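뚜껑만 따로 살 수 있어야 한다

부엌 서랍 하나를 비우면서 이 글을 쓰기로 했다. 서랍에는 밀폐용기 본체와 뚜껑이 뒤섞여 있었고, 짝이 맞는 것은 절반도 되지 않았다. 본체는 대부분 멀쩡했다. 유리는 십 년을 써도 유리다. 먼저 망가지는 쪽은 늘 뚜껑이었다. 잠금 날개가 부러지거나, 패킹이 늘어나거나, 전자레인지에 잘못 넣어 가운데가 휘었다. 그런데 뚜껑만 사려고 하면 갑자기 일이 어려워진다.

나는 밀폐용기를 만드는 회사가 뚜껑과 패킹을 낱개로, 오래, 적당한 값에 팔아야 한다고 생각한다. 권장 사항 정도로 끝낼 일이 아니고 제품 표시 의무에 넣을 만한 일이라고 본다.

작년에 나는 Findovico에서 나온 사각 용기의 뚜껑을 구하려고 고객센터에 세 번 연락했다. 첫 번째 상담원은 모델명을 물었다. 용기 바닥에는 용량과 재질 표시만 있고 모델명이 없었다. 두 번째 상담원은 사진을 보내 달라고 했고, 사진을 보낸 뒤에는 단종되었다는 답이 왔다. 세 번째에는 비슷한 크기의 신제품 세트를 할인해 주겠다는 제안을 받았다. 뚜껑 하나가 필요한 사람에게 용기 5개짜리 세트를 권한 것이다. 나는 사지 않았고, 그 용기는 지금 접시를 덮어서 쓴다.

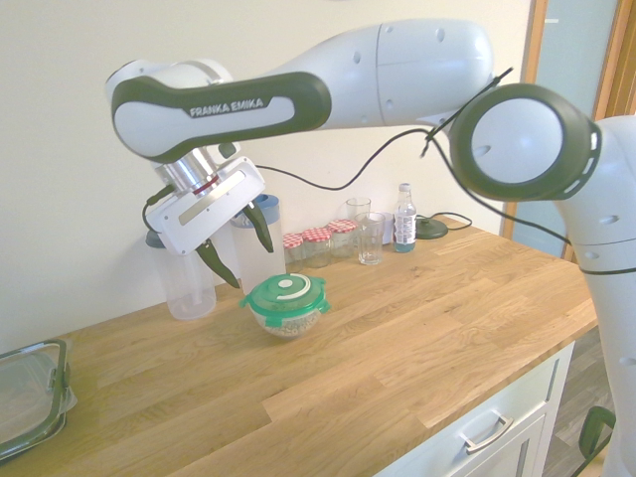
규격이 왜 이렇게 많은가

같은 회사의 같은 용량 제품인데도 출시 연도가 다르면 뚜껑이 맞지 않는 경우가 많다. 가장자리 두께가 조금 바뀌거나 모서리 곡률이 달라진다. 생활용품 유통 일을 오래 한 Oana Mocanu에게 이유를 물었더니 답이 간단했다. 금형을 새로 만들 때 옛 치수를 지켜야 할 까닭이 회사 안에 없다는 것이다. 디자인 부서는 새 모양을 원하고, 생산 부서는 재료를 줄이고 싶어 하고, 영업 부서는 세트가 팔리기를 바란다. 기존 구매자의 뚜껑을 걱정하는 부서는 없다고 했다.

나는 이 설명이 상당 부분 맞다고 생각한다. 누가 악의를 품고 호환을 막은 것 같지는 않다. 다만 결과는 같다. 소비자는 성한 본체를 버리고 새 세트를 산다. 재활용 수거함에 내열유리를 넣으면 일반 병유리와 섞여 오히려 문제가 된다는 점도 아는 사람이 많지 않다. 내열유리는 녹는 온도가 달라 따로 처리해야 하고, 우리 동네에서는 불연성 폐기물 봉투에 넣으라고 안내한다. 오래 쓰려고 고른 재질이 뚜껑 때문에 일찍 버려지는 셈이다.
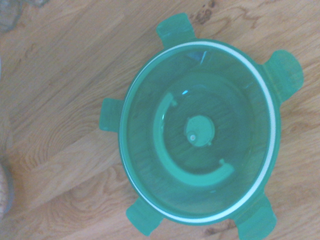 반대 의견도 들어 볼 만하다. 부품을 낱개로 팔면 재고 관리 비용이 든다. 색상과 크기별로 뚜껑을 보관하고, 한 개씩 포장해 택배로 보내면 배송비가 뚜껑값을 넘는다. Nerkia라는 작은 제조사는 한동안 뚜껑 낱개 판매를 하다가 접었다. 당시 가격이 하나에 940원이었다고 한다. 주문 한 건을 처리하는 인건비도 나오지 않았을 것이다.

그렇다고 팔 수 없는 물건은 아니다. 값을 올리면 된다. 나는 뚜껑 하나에 세트 가격의 40퍼센트를 내라고 해도 필요하면 낸다. 배송비가 문제라면 매장에서 받게 하거나, 다른 제품과 같이 주문할 때만 팔아도 된다. Vukadinović의 냄비는 손잡이와 꼭지를 이런 식으로 판다. 주문하고 2주를 기다려야 하지만 구할 수는 있다. 부품을 기다리는 일에 불만을 가진 적은 없다. 기다려도 오지 않는 것이 문제다.

여기서 자주 나오는 말이 범용 뚜껑이다. 실리콘 덮개를 쓰면 되지 않느냐는 것이다. 나도 써 보았다. 냉장고에 국그릇을 잠깐 넣어 둘 때는 괜찮다. 도시락 가방에 넣고 버스를 타면 사정이 달라진다. 김치를 담으면 냄새가 배고, 다른 그릇을 위에 쌓으면 가운데가 눌린다. 임시 덮개와 잠기는 뚜껑은 용도가 다르고, 하나가 다른 하나를 완전히 대신하지 못한다.

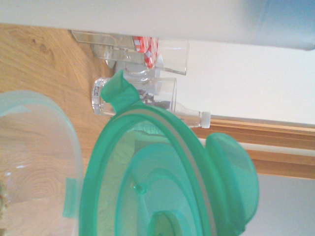 설계 단계에서 할 수 있는 일도 있다. 고장이 잦은 부분을 뚜껑 전체와 분리하면 교체 비용이 크게 줄어든다. 초록색 플라스틱 뚜껑에 바깥으로 젖혀지는 잠금 날개가 달리고 테두리 안쪽으로 얇은 회색 패킹이 둘러진 형태를 생각해 보자. 이런 뚜껑에서 내가 겪은 고장은 거의 날개 아니면 패킹이었고, 가운데 판이 깨진 적은 한 번도 없다. 날개를 축에 끼우는 방식으로 만들고 패킹을 표준 굵기로 맞추면 뚜껑 자체도 본체만큼 오래 갈 수 있다. 패킹은 지금도 빠지는 제품이 많으니 남은 일은 치수를 공개하는 것이다. 둘레와 단면 치수만 알려 주어도 다른 업체가 대체품을 만들 수 있다.

Flindamach에서 수리용 부품을 취급하는 Osaze Ogundipe는 치수 공개에 회의적이었다. 남이 만든 패킹을 끼웠다가 국물이 새면 항의는 원래 제조사로 간다고 했다. 일리가 있다. 그러나 자동차 와이퍼나 정수기 필터도 비슷한 위험을 안고 호환품이 팔린다. 사람들은 정품과 호환품의 차이를 대체로 이해하고, 싼 것을 샀다가 실망하면 다음에는 정품을 산다. 정품이 팔리고 있다면 말이다.

제도로 정할 내용은 많지 않다. 우선 용기 바닥과 뚜껑 양쪽에 같은 모델 번호를 새기게 해야 한다. 번호가 없으면 부품이 있어도 찾지 못한다. 다음으로 부품을 몇 년까지 공급하는지 포장에 적게 해야 한다. 기간은 회사가 정해도 좋다. 짧으면 짧다고 적혀 있으면 되고, 고르는 쪽은 그것을 보고 고르면 된다. 가전제품에는 부품 보유 기간이라는 개념이 이미 있다. 값이 싸다는 이유로 부엌 용품이 빠져 있을 뿐인데, 한 집에서 버리는 개수를 생각하면 싸다는 이유가 그렇게 강한지 모르겠다.

소비자가 할 일도 조금은 있다. 나는 이제 용기를 살 때 뚜껑을 따로 파는지부터 묻는다. 매장 직원이 모른다고 하면 다른 제품을 본다. 모양이 여러 가지인 세트보다 같은 크기를 여러 개 사는 편이 낫다는 것도 서랍을 비우면서 알았다. 하나가 망가져도 나머지가 서로 뚜껑을 빌려 쓸 수 있다.

서랍에서 나온 짝 없는 본체 가운데 작은 것은 양념 그릇으로 쓰고 있고, 큰 것 하나에는 건전지를 넣어 두었다. 짝 없는 뚜껑은 화분 받침이 되었다. Findovico 고객센터에는 4월에 한 번 더 문의해 볼 생각이다.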